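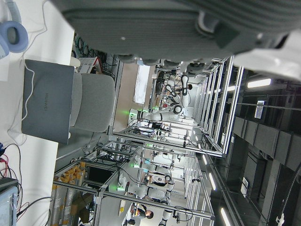
Drirard office chair, reviewed after a long winter of sitting

Posted June 26, 2021 by Urho Valtonen

I bought the Drirard chair in February, when my old one started to sink by itself during the day. I work at a desk most of the week, and in the evening I also translate manuals for extra money, so I sit more than a doctor would like. I paid 2,279 kronor for it, with delivery to the door of the building but not up the stairs. I live on the third floor. Please think about this before you order.

The box is heavy but well packed. Inside there are the seat, the back, two armrests, the base, five wheels, the gas lift and a bag of screws. The instructions are only drawings. I followed them slowly and I had the chair standing before dinner. One thing I did wrong: I tightened the armrests fully before the back was in its place, and then the holes did not meet. You should leave all screws a little loose until the end. The drawings show this with a very small symbol which I understood only later.

The seat

The seat is firm. In the first week I thought it was too firm and I wrote a message to the store to ask about returning it. They answered politely that I had 2 weeks left. By the end of that time I had become used to it, and now when I sit on a soft chair at a friend's home my back complains after one film. The front edge is rounded and does not press under the knees. I am 183 cm tall, and for me the seat is deep enough, but a person with short legs will perhaps sit too far forward and lose the support of the back.

The fabric is a strong weave. I spilled tea on it in the spring and it left a mark, which I removed with a damp cloth and a little dish soap. It collects hair. If you have a cat, take the dark color or the light color depending on the cat.

The back and the armrests

The back has a lumbar part which moves up and down with two knobs. I like that it stays where you put it. On the old chair, a Skoder, the same part was sliding down every day and I was pulling it up again like a sock. The tilt is good but the spring is stiff for light people. My wife cannot lean back in it at all without pushing with her feet. There is a wheel under the seat to make it softer, and it takes many turns before you feel any difference.

The armrests are the weak side of this chair. They go up and down in steps, but not inward. When I type, my elbows are outside my shoulders, and I feel it in the neck if the day is long. I have put them to the lowest position and I rest my arms on the desk instead. Also, the left one has started to make a small click.

The wheels

The wheels that come in the box are made for carpet. On my wood floor they were loud, and our neighbor below mentioned it in a friendly way. I changed them for rubber ones, which cost me 300 kronor more. The pin size is the usual one, so you only pull the old wheels out and push the new ones in. I pulled with my hands for a long time before I tried a flat screwdriver, and then it was easy.

Compared with the Hirvonen

Before I decided, I tried the Hirvonen in a shop. It costs 3,583 kronor. The armrests are much better there, they move in every direction, and the tilt is smoother. The seat was warmer, with a thick foam, and I did not enjoy this even for the short time in the shop. If you type all day and you have the money, I think the Hirvonen is the better choice. For mixed work, with reading and telephone calls and getting up often, the Drirard is enough.
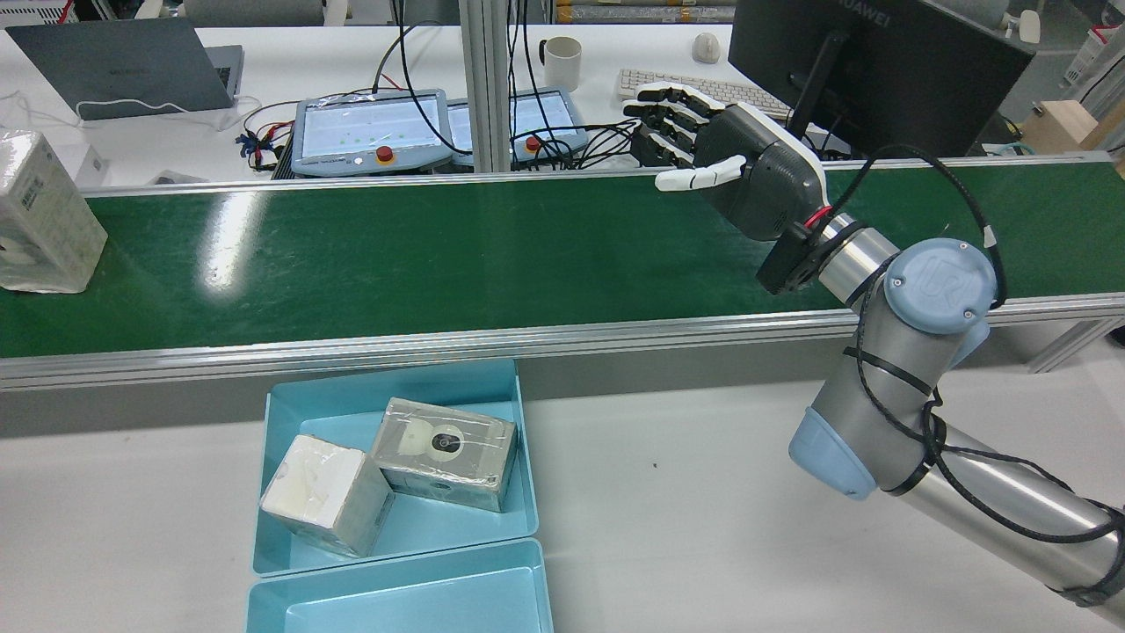

Heikki Mäkelä wrote in the comments that he has the same chair, one year older, and that the click in the armrest went away when he took out the two screws under the seat, put a thin washer on each and closed them again. He also said that the gas lift on his is still holding its height.

I have bought the washers but I have not put them in yet. I will write a line under this review when I have done it.

My score is seven out of ten. I would give eight if the floor wheels were included.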